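Jaria Support
Ticket: Dryer ends sensor cycle early, synthetics still damp
Product: Borton heat pump dryer, ventless, condenser drain to standpipe
Status: Closed
Reported by: Na-rae Ryu
Assigned to: Nevzat Kılıçarslan
Escalated to: Kanako Yagi (second line)

Original report (Na-rae Ryu)

The Synthetics program set to Cupboard Dry stops early. The display jumps from 1:05 to 0:10, then goes to anti-crease. Clothes are damp at the seams, waistbands and pockets. Cottons come out fine on the same dryness setting. Timed Dry works normally and gets everything dry if I give it long enough.

No error code. Lint filters (both) cleaned after every load. The dryer is in a utility closet with a louvered door. It started in March, a week or two after the building had the water softeners replaced, but I don't know if that matters. I have already tried unplugging it overnight.

Reply (Nevzat Kılıçarslan)

Thank you for the detail. An early jump in the remaining time on a sensor program normally means the moisture reading has fallen below the end threshold before the load is dry. Timed Dry ignores the moisture reading, so the heat side of the machine is probably healthy.

Please try the following in this order and report after each step:

1. Wipe the two metal sensor strips inside the drum opening, below the door seal, with a cloth and white vinegar. Dry them. Do not use a scouring pad.
2. Run Synthetics / Cupboard Dry with a load of 4 lb, weighed before washing.
3. Run the same load with the dryness level raised one step.

Also please confirm the door is not held against the louvers when closed.

Reply (Na-rae Ryu)

Step 1 done. The cloth came away with a gray film on it. The strips look brighter but there is still a dull band along the lower one.

Step 2: same result. Jumped to 0:10 a little later than before. Seams damp.

Step 3: ran longer, still damp at the waistbands.

Closet door is clear. I leave it open when the dryer runs.

Reply (Nevzat Kılıçarslan)

The gray film is consistent with fabric softener or dryer sheet residue, sometimes with mineral scale under it. Do you use either product? Please also send the readings from the service screen. To open it: power on, hold Start and Dryness together until the display shows S0, then turn the dial to S4. The number shown is the live sensor value. With the drum empty and the door closed it should be near zero. With a wet cloth laid across both strips it should be over 200.

Reply (Na-rae Ryu)

Liquid softener, yes, every load. No dryer sheets.

S4, drum empty: 0
S4, wet cloth on strips: 100, drifting down to the low nineties while I watched

I repeated it with a wetter cloth and got the same thing.

Internal note (Nevzat Kılıçarslan)

Low reading with wet cloth, clean zero when empty. That rules out a short. Candidates: residue on strips, corroded connector behind the front panel, or a high-resistance joint in the sensor harness. Customer is on the sixth floor of the Bae building, softened water supply. No other tickets from that address for this model.

Asking for a second cleaning before a visit. Copied to Kanako for an opinion on the threshold.

Internal note (Kanako Yagi)

Threshold is not adjustable by the user on this firmware. There is an offset at S7, but do not change it to cover a dirty sensor. It will overdry cottons.

Softened water alone will lower the reading slightly. It will not halve it. I would expect residue first, connector second. Citric acid works better than vinegar if there is scale.

One more point. Lined and layered items confuse this sensor even when it is in good order. The outer layer dries and touches the strips, while the lining and pocket bags hold water. Please ask what is in the load. If she is drying jackets with thin trousers, the trousers finish first and the reading drops.

Reply (Nevzat Kılıçarslan)

Please clean the strips again, this time with citric acid solution (one tablespoon of powder in a cup of warm water). Hold a soaked cloth against the strips for ten minutes, wipe, rinse with plain water, dry. Skip the softener for the next few washes.

Could you also tell us what is usually in the synthetics load? Lined items should be turned inside out halfway through and dried apart from single-layer items.

Reply (Na-rae Ryu)

Usually sports clothes, a light jacket or two, school uniform items. I have been putting them all in together and sorting on the bed afterward. Will separate them.
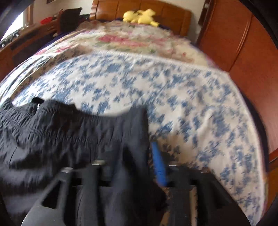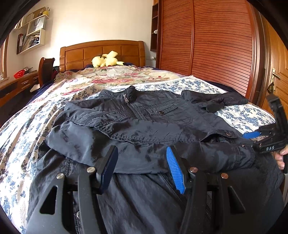
Dark clothing on the bed.

BUKOTON, 3 October 2021 - Field visit, report by Han-gyeol Hwang

Second cleaning had been carried out by the customer before the visit. S4 with wet cloth on arrival: 151. Improved but still low.

Removed top cover and front panel. Sensor connector behind the lower door frame showed green deposit on one pin. Connector body was not fully latched. Cleaned the pin, applied contact grease, reseated until the latch clicked. Checked harness to main board by moving it by hand with the meter connected - no change in resistance.

S4 with wet cloth after reassembly: 218. Drum empty: 0.

Compressor draw measured during heat phase: 800 W, steady. Condenser fins clean. Drain hose has a low spot behind the washer where water can sit. Raised it and clipped it to the wall.

Test load: customer's own synthetics, single-layer items only, Cupboard Dry. Countdown ran without a jump. Seams dry to the touch at the end. Second load with lined items did not fit in the visit. Left for customer to run.

S7 offset left at factory value.

Reply (Na-rae Ryu)

Ran lined items on their own last night, turned inside out at the halfway point. Dry except for one pocket bag, which was slightly cool. I can live with that. Cottons unchanged.

Should I go on leaving out the softener?

Reply (Nevzat Kılıçarslan)

You can use it, but at half the dose on the bottle, and wipe the strips once a month. If the S4 value with a wet cloth goes under 200 again, reopen this ticket and give the reading.

Closing note (Yu-na Son, quality)

Cause recorded as connector not latched, with residue as contributing factor. Connector latch added to the check sheet for this model. The user guide says to clean the strips "occasionally" and gives no interval. Change request sent to documentation - still open.

Ticket closed. Parts used: none.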